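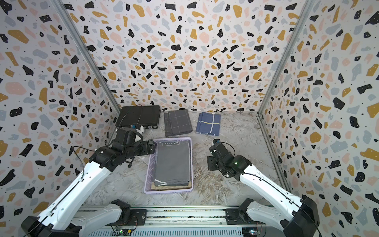 What is an interim chief executive? It is a person who leads a company for a limited time, while the board of directors looks for a permanent leader.

By Zhuoran Duan
September 2018
4 min read
9 shares

An interim chief executive usually has the same legal powers as a permanent one, but the contract is shorter and the board often keeps large decisions for itself. The role is most common after a sudden resignation, an illness or a failed merger. 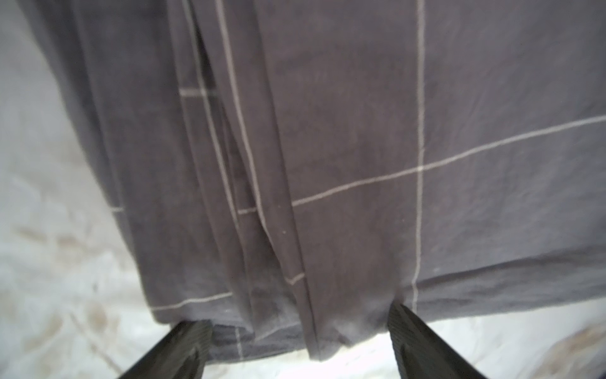 Photo: Lastevum

Candidates come from inside or outside the company. The furniture maker Merna, with 1,733 employees, gave the post to its finance director in April and allowed her to return to her old job afterwards. Futik, a smaller software firm of around 900 people, hired an outsider who had already led two companies in this way.
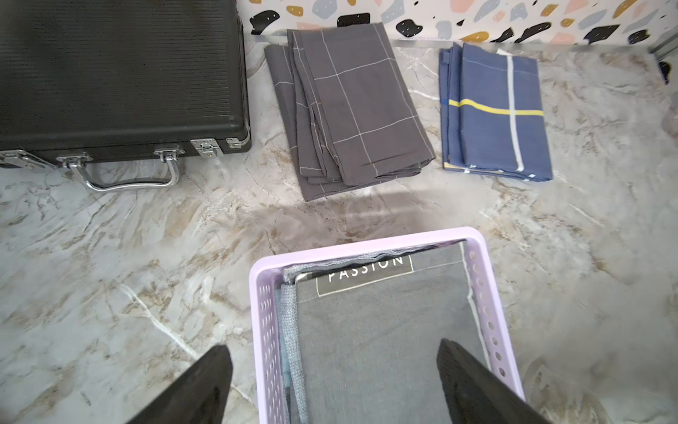
Pay is normally agreed by the month. A bonus may be added if the handover is completed on time – at Rivadeneira it was tied to the first 100 days of the next chief executive.

Critics of the practice say that a temporary leader delays investment and makes senior staff nervous. 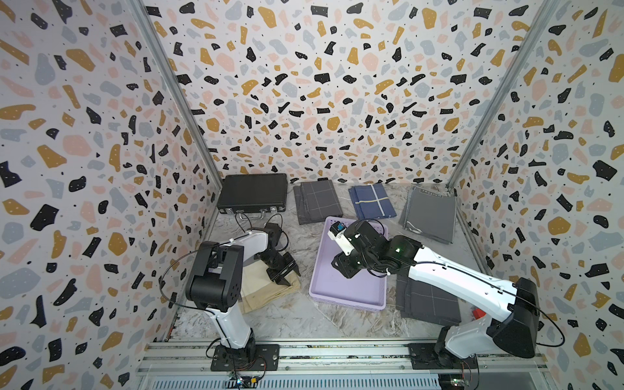
Supporters answer that a hurried appointment can cost more. Some interim leaders later become permanent, although certain boards exclude this in the contract – mainly to keep the search open for other candidates.

2 comments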